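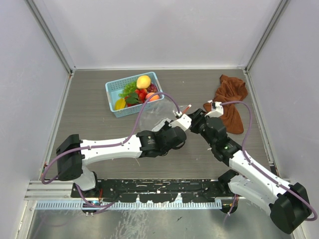 병원에 가지 않은 가구의 의료비는 0으로 기록되는데, 그렇다면 가장 가난한 가구가 통계상 가장 잘 보호받는 가구처럼 나오는 것 아니냐고 Shireen Msimang이 물었다. 지표의 정의만 놓고 보면 그렇다. 본인부담 지출에 기초한 지표는 지출이 발생한 가구의 부담만 측정하며, 지출을 포기한 가구는 분모에는 들어가고 분자에는 들어가지 않는다. 이번 주 노트는 이 문제를 4절에서 다룬다. 1절부터 3절까지는 계산에 필요한 정의를 정리한다.

보건경제학 개론 강의 노트
가계 의료비 부담의 측정: 재난적 의료비와 빈곤화 지출
담당: Patricio Montoya

1. 본인부담 지출의 범위

본인부담 지출은 가구가 의료 서비스를 이용하는 시점에 직접 지불한 금액으로 정의한다. 진찰료, 입원비, 검사비, 처방약과 비처방약 구입비, 보조기기 구입비를 포함한다. 보험자나 고용주가 나중에 환급한 금액은 차감한다. 보험료는 포함하지 않는다. 보험료는 질병 발생 여부와 무관하게 지출되고, 위험을 분산하는 기능을 하므로 성격이 다르다.

교통비와 간병비는 표준 정의에서 제외되는 경우가 많다. 다만 의료기관까지의 거리가 먼 지역에서는 교통비가 진찰료를 넘기도 한다. 과제에서 교통비를 포함한 계산을 제시할 때는 포함하지 않은 값을 반드시 병기할 것.

외상으로 치료를 받고 조사 시점까지 갚지 않은 금액은 처리 방식이 자료마다 다르다. 실습 자료에서는 청구액이 아니라 실제 지불액을 기록하였다. 따라서 미지급 채무는 본인부담 지출에 잡히지 않는다.

2. 재난적 의료비

가구 h의 본인부담 지출을 T, 지불 능력을 나타내는 분모를 X, 기준선을 z라고 하자. T/X가 z를 초과하면 그 가구는 재난적 의료비를 지출한 것으로 분류한다. 발생률은 전체 가구 중 이 조건을 만족하는 가구의 가중 비율이다.

2.1 분모의 선택

분모에는 크게 두 계열이 있다.

(가) 총소비지출 또는 총소득. 계산이 단순하고 자료 요구가 적다. 소득은 계절 변동과 과소보고의 영향을 크게 받으므로 농촌과 비공식 부문의 비중이 큰 지역에서는 소비지출을 쓰는 것이 일반적이다.

(나) 총소비지출에서 생계 필수 지출을 뺀 금액. 흔히 지불 능력이라고 부른다. 식료품비 실제 지출액을 빼는 방법과, 표준화된 생계비를 빼는 방법이 있다. 앞의 방법에는 문제가 하나 있다. 의료비 때문에 식료품비를 줄인 가구는 분모가 커지고, 그 결과 부담률이 낮게 계산된다. 표준화된 생계비를 쓰면 이 편의는 줄어들지만, 총소비가 생계비보다 적은 가구에서 분모가 음수가 된다. 이 경우의 처리 규칙을 미리 정해 두어야 한다. 실습에서는 T가 양수이고 분모가 0 이하인 가구를 모두 재난적 지출 가구로 분류한다.

분모에 따라 소득계층별 분포가 뒤바뀔 수 있다. (가)를 쓰면 발생이 상위 분위에 몰리는 결과가 자주 나온다. 고소득 가구는 소비 중 더 큰 비율을 의료에 쓸 여유가 있기 때문이다. (나)를 쓰면 하위 분위의 발생률이 올라간다. 보고서를 읽을 때 분모를 확인하지 않고 국가 간 순위를 비교해서는 안 된다.

2.2 기준선의 선택

총소비를 분모로 할 때는 10%와 25%, 식료품비를 뺀 지불 능력을 분모로 할 때는 40%가 널리 쓰인다. 이 값들은 관행이며 이론에서 도출된 것이 아니다. 하나의 기준선에서만 결과를 제시하면 기준선 바로 위나 아래에 가구가 몰려 있는지를 알 수 없으므로, 기준선을 변화시킨 곡선을 함께 그린다. 가로축은 부담률이 높은 순으로 정렬한 가구의 누적 비율, 세로축은 T/X이다.

2.3 강도

발생률은 기준선을 얼마나 초과했는지를 반영하지 않는다. 초과분을 E라 하면 E는 T/X - z이고, 이 값이 음수이면 0으로 둔다. 전체 가구에 대한 E의 평균을 초과 강도라고 한다. 초과 강도를 발생률로 나누면 재난적 지출 가구 안에서의 평균 초과분이 된다. 세 값의 관계는 빈곤율, 빈곤갭, 빈곤층 내 평균 갭의 관계와 형식이 같다.

계산 예. 동일한 가중치를 갖는 네 가구의 부담률이 각각 2%, 8%, 14%, 30%이고 z가 10%라고 하자. 발생률은 50%이다. 초과분은 0, 0, 4, 20%포인트이므로 초과 강도는 6%포인트이고, 재난적 지출 가구의 평균 초과분은 12%포인트이다.

3. 빈곤화 지출

빈곤화 지출은 의료비 지출 전 소비가 빈곤선 이상이고 지출 후 소비가 빈곤선 미만인 경우를 가리킨다. 지출 전 소비는 총소비, 지출 후 소비는 총소비에서 T를 뺀 값으로 근사한다.

이 근사는 의료비를 지출하지 않았다면 같은 금액을 다른 소비에 썼을 것이라고 가정한다. 치료비를 차입이나 자산 매각으로 마련한 가구에서는 가정이 성립하지 않는다. 소를 팔아 수술비를 낸 가구의 총소비에는 수술비가 그대로 포함되며, 그 금액은 평소의 소비 수준과 관계가 없다. 이런 가구는 지출 전 소비가 과대평가된다.

이미 빈곤선 아래에 있던 가구는 정의상 빈곤화 가구가 될 수 없다. 의료비로 더 깊은 빈곤에 빠진 가구를 포착하려면 빈곤갭의 변화를 따로 계산해야 한다. 최근의 분류에서는 가구를 다음과 같이 나눈다.

- 본인부담 지출이 없는 가구
- 지출이 있으나 빈곤선에 근접하지 않은 가구
- 지출 후 빈곤선에 근접한 가구
- 지출로 빈곤선 아래로 내려간 가구
- 지출 전부터 빈곤선 아래에 있었고 지출이 있는 가구

첫 번째 범주를 양호한 상태로 해석하지 않는다. 이유는 다음 절과 같다.

4. 미충족 의료와 절단된 분포

관측된 T가 0인 가구에는 세 종류가 섞여 있다. 의료 필요가 없었던 가구, 무상으로 서비스를 받은 가구, 필요가 있었으나 이용하지 않은 가구이다. 지출 자료만으로는 구분할 수 없다. 구분에는 필요와 이용에 관한 별도 문항이 필요하다.

실습 자료의 문항 순서는 다음과 같다. 먼저 지난 30일 동안 아프거나 다친 가구원이 있었는지를 묻는다. 있었다면 의료기관이나 약국을 이용했는지를 묻는다. 이용하지 않았다면 주된 이유를 하나 고르게 한다. 비용, 거리, 대기 시간, 의약품 부족, 증상이 가볍다고 판단함, 기타가 응답 범주이다.

자가보고 필요에는 체계적인 편의가 있다. 의료 접근이 어려운 집단일수록 만성 증상을 질병으로 인식하지 않는 경향이 있고, 따라서 필요 자체가 과소보고된다. 고혈압이 대표적인 경우이다. 진단받은 적이 없는 응답자는 질환이 없다고 답한다. 이 때문에 미충족 의료율 역시 하위 분위에서 하한값으로 읽어야 한다.

'증상이 가벼움'이라는 응답도 비용의 영향에서 독립적이지 않다. 진료비가 높으면 병원에 갈 만하다고 여기는 증상의 문턱이 올라간다. 비용을 직접 고른 응답만으로 경제적 장벽을 계산하면 값이 작아진다.

권장되는 보고 방식은 소비 분위별로 재난적 의료비 발생률과 미충족 의료율을 나란히 제시하는 것이다. 두 값을 더해 하나의 지수로 만드는 방식은 권하지 않는다. 재난적 지출과 이용 포기가 한 가구 안에서 함께 나타날 수 있어 중복 계산이 생긴다. 가구원 한 명의 입원비를 내느라 다른 가구원의 치료를 미룬 경우가 그러하다.

5. 회상기간

외래 지출은 짧은 회상기간, 입원 지출은 긴 회상기간을 쓴다. 짧은 기간은 기억 오류가 적지만 드문 사건을 놓친다. 긴 기간은 그 반대이다. 서로 다른 기간의 지출을 합산하려면 모두 연간 값으로 환산한다.

환산은 평균에는 큰 문제를 일으키지 않으나 분포의 꼬리를 왜곡한다. 조사 직전에 우연히 큰 외래 지출이 있었던 가구는 일 년 내내 같은 지출을 한 것으로 계산된다. 그 결과 환산된 자료의 재난적 의료비 발생률은 연간 실측 자료보다 높게 나오는 경향이 있다. 문항 수도 영향을 준다. 의료비를 하나의 문항으로 물을 때보다 항목별로 나누어 물을 때 합계가 커진다. 두 조사의 발생률 차이를 정책 효과로 해석하기 전에 설문지를 대조해야 한다.

6. 실습 자료

자료는 수업용으로 구성한 Willeck 가구조사이다. 표본은 600가구이며 Pralteo와 Kukmont 두 군에서 추출되었다. 조사구는 11개이고 층화는 군 단위로 하였다. 각 가구는 3회 방문하였고 소비지출은 방문마다, 입원 지출은 마지막 방문에서만 조사하였다.

변수 설명
hhid: 가구 번호
ea: 조사구 번호
dist: 군 (1 Pralteo, 2 Kukmont)
wt: 표본 가중치
hhsize: 가구원 수
cons: 월평균 총소비지출
food: 월평균 식료품비
oop_out: 회상기간 내 외래 및 약품 지출
oop_in: 지난 12개월 입원 지출
need, use, reason: 4절의 문항

oop_out과 oop_in은 기간이 다르므로 더하기 전에 환산할 것. cons는 이미 월 단위이고 의료비를 포함한 값이다. 별도로 더하면 중복된다. Pralteo의 입원 지출 중 결측은 -9로 입력되어 있다. 0으로 바꾸지 말 것.

분산 추정에서는 조사구를 일차추출단위로 지정한다. 조사구의 수가 적어 자유도가 작으므로 군별 신뢰구간은 넓게 나온다. 군 간 차이가 유의하지 않은 것을 차이가 없다는 증거로 쓰지 않는다.

7. 과제

(1) 총소비를 분모로 하여 기준선 10%와 25%에서 발생률과 초과 강도를 구하라. 전체와 군별로 제시한다.
(2) 지불 능력(총소비 - 식료품비)을 분모로 하여 기준선 40%에서 같은 계산을 반복하고, 소비 5분위별 분포가 어떻게 달라지는지 서술하라.
(3) 5분위별 미충족 의료율을 구하고 (2)의 표와 나란히 배치하라. 최하위 분위의 두 값을 한 문단으로 해석하라.
(4) oop_in의 결측 가구를 제외한 경우와 조사구 중앙값으로 대체한 경우를 비교하라.

분위는 가구원 1인당 소비로 나누고 가중치를 적용한다. 표에는 표준오차를 함께 적는다. 코드는 부록으로 첨부하되 출력 화면 전체를 붙이지 않는다.

읽기 자료는 Mac Giolla 강의 자료집의 가계 재정 보호 장이다. 동등화 지수에 관한 부분은 4월 수업에서 다시 다루므로 이번에는 건너뛰어도 된다.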